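How Paper Gets Made (and why it tears, yellows and goes wavy)

Paper! You've probably touched some already today. Cereal box, bus ticket, the note you forgot to give your mum. All paper or paper's chunky cousin, cardboard.

So where does it come from? Trees, mostly. But you can't just slice a tree really thin. People do that too, it's called veneer, and it goes on tables. Paper is different. To make paper you have to pull the wood completely to bits first and then stick it back together flat.

What's inside wood

Wood is made of tiny tubes called fibres. Super tiny. Most are only a few millimetres long and thinner than your hair. When the tree was alive lots of those tubes carried water up from the roots.

The fibres are made mostly of stuff called cellulose (say SELL-you-lohs). Holding them together is a natural glue called lignin (LIG-nin). Lignin is what makes a tree stiff enough to stand up. Great for trees. Not so great for paper, and we'll get back to that when we do yellow newspapers.

Step one: chips

Logs arrive at the mill on trucks. Bark comes off first in a giant tumbling drum, logs bashing against each other till they're bare. Nothing wasted though, the bark often gets burned to make heat and power for the mill.

Then the chipper. Very loud. Logs go in, chips come out, each one smaller than a matchbox.

Step two: mush

Now the fibres have to come apart. Two main ways.

Way one is grinding. Squash and rub the wood between rough metal plates until it turns to fluff. Quick, and it uses nearly all of the tree, but the lignin stays in and lots of fibres get snapped short. Newspaper is often made this way.

Way two is cooking. Chips go in a huge pressure cooker with strong chemicals, which dissolve the lignin. The fibres float free, long and strong. Paper bags and good writing paper usually start like this.

Either way you end up with pulp. Looks like porridge. Do not eat it.

Pulp from cooked wood is brown, by the way. Same brown as a paper bag. If you want white paper it has to be washed and bleached first.

Step three: water, water, more water

This bit surprises people. The pulp gets mixed with so much water that it's nearly all water. Something like 99 parts water to one part fibre! Why? So the fibres can swim about and spread out evenly. If it was thick you'd get lumps.

The watery mix is sprayed onto a wide moving mesh, like a flyscreen that goes round and round in a loop. Water drops through the holes. Fibres stay on top, all criss-crossed and tangled. That tangle is your paper. Soggy, but it's paper.

Step four: squash and dry

Next the wet sheet goes between big rollers with felt on them. The felt soaks up water like a towel. Then it winds over and under a long row of hot metal drums full of steam, and by the end it's dry.

At the pretend mill we draw in our posters, Grirner Mill, there are 31 drums in a row. Real mills can have more or less then that. The sheet zips through faster than you can ride a bike.

What holds it together once the lignin's gone? No glue needed, mostly. When wet fibres dry touching each other, they grab on. It's called hydrogen bonding. Millions of teeny little grabs. You can pull one apart easily but all of them together, much harder.

And that's why wet paper falls to pieces. Water gets in between the fibres and they let go.

Try this: the tear test

You need: one sheet of newspaper.

Tear it from top to bottom. Now turn it sideways and tear again. One way goes nice and straight, the other way goes all wobbly and jaggedy. Try it!

It's because of the mesh. It was moving when the fibres landed, so most of them got dragged round to point the same way. Tear along with them and it's easy. Tear across them and you're fighting every single one. Paper makers call this the grain. Bookbinders care about it a lot, pages turn better when the grain runs up and down the book.

How big is a sheet?

In Australia most printer paper is A4, 210 mm wide and 297 mm tall. Fold A4 in half and you get A5. In half again, A6. Going the other way, two A4s side by side make an A3. And the shape stays the same every time, only the size changes. Go grab a sheet and check.

In Canada they mostly use a size called Letter. A bit shorter and a bit wider than A4. If you've got a penpal over there, ask them for a sheet and hold the two together.

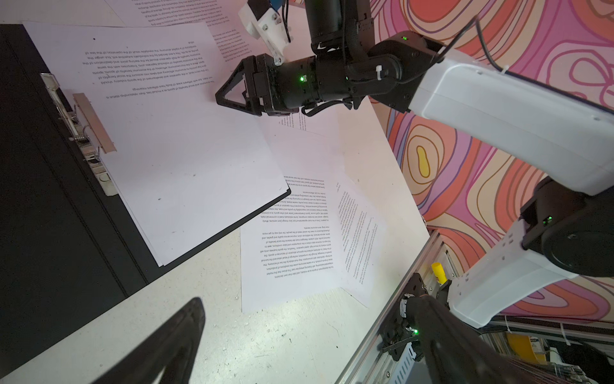
Printer paper usually comes in packs of 500 sheets. A pack like that is called a ream. It comes wrapped up to keep damp air out, because paper drinks water from the air. On a muggy day a sheet left out can go wavy, as the fibres get fatter when they're damp and one part of the page swells more than another. Then the printer jams and somebody gets grumpy.

Why do old newspapers go yellow?

Remember lignin? Told you it'd be back. Leave a newspaper on a sunny windowsill. In a few days it's gone yellowish. Sunlight and air change the lignin and it turns a darker colour. Good white paper has most of its lignin taken out so it lasts a lot longer.

Try this one too: put a coin on the newspaper before you leave it in the sun. Lift it off after a week. There should be a paler circle where the coin kept the light off.

Can you use paper again?

Yes! Old paper goes back in water, gets stirred to mush, and the ink is washed off with a kind of soap and bubbles. The ink sticks to the bubbles, the bubbles float, the bubbles get skimmed off. Then it's back to step three.

But not forever. Each trip round makes the fibres a bit shorter and weaker, and in the end they're too stubby to hold on. So mills mix in some new fibre as well. Egg cartons are a good job for short tired fibres, they don't need to be fancy.

Things that spoil a recycling load: greasy pizza boxes (scrape off the cheese at least), plastic windows, waxy cups. Check what your council takes, they're not all the same.

Quick words to know

Fibre: a tiny tube from a plant.
Pulp: fibres mixed up with water.
Lignin: the glue in wood.
Grain: the way most of the fibres point.
Ream: 500 sheets.

Next up in this series: how pencils get thier lead, which isn't lead at all. Out in September.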